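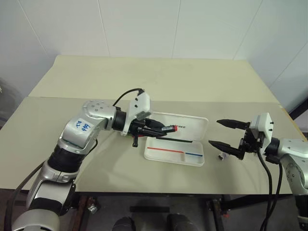
Wivus two-compartment desk tray, six months in

I have bought a lot of desk organizers in my life and most of them ended up in the garage holding screws. The mesh ones snag, the bamboo one warped, and the spinning one (a gift, I did try) flung a highlighter behind the radiator the first week. So when I ordered the Wivus tray back in May my hopes were pretty low. It's white plastic, it's flat, it has two compartments. How exciting can it be?

Well, I bought a second one, so there you go!

Let me start with the size, as that's what I got wrong with the last tray I tried, the Ikivo. The Ikivo is a deep little thing, and every pen in it rolled down to the bottom and got buried under the paper clips. The Wivus is much shallower. I can see everything I own at a glance and grab a marker without looking up from what I'm doing. I keep pens and markers in one side and all the small junk in the other: erasers, binder clips, the USB stick I'm always losing. Ten pens fit in the pen side before they start climbing on top of each other. I've pushed it past that and it gets messy fast.

Long pens are my one real gripe about the layout. My regular ballpoints lie down nicely, but I have a couple of extra-long ones that have to go in at a slant, and then they're in the way of everything else. If you use long brushes or rulers, measure first. I didn't, and I grumbled about it for days.

Cleaning is easy. I'm a marker person and I leave caps off (I know, I know), so mine picked up red and blue lines inside of a week. Dry-erase wipes off with a damp paper towel. Permanent takes rubbing alcohol and some elbow grease, and I still have one faint blue streak that I've decided to live with. White does show everything, so if that bugs you, Farahani sells a similar tray in charcoal. My sister's office has those and they look great, but they cost more and the divider in hers rattles.

It does slide a little. The bottom is smooth, and on a slick tabletop it'll scoot if you bump it. I stuck four clear rubber dots under mine and it hasn't moved since. Wivus really should put those in the box.

I also had the Endo stacking set in my cart for a while, and if you're short on table space that might be the smarter buy. I don't like lifting one tray to get to another, so flat works better for me. The second Wivus lives in the kitchen now, full of takeout menus and rubber bands, and it's holding up fine next to the toaster.

Four stars. I'd give it the fifth if it were an inch longer.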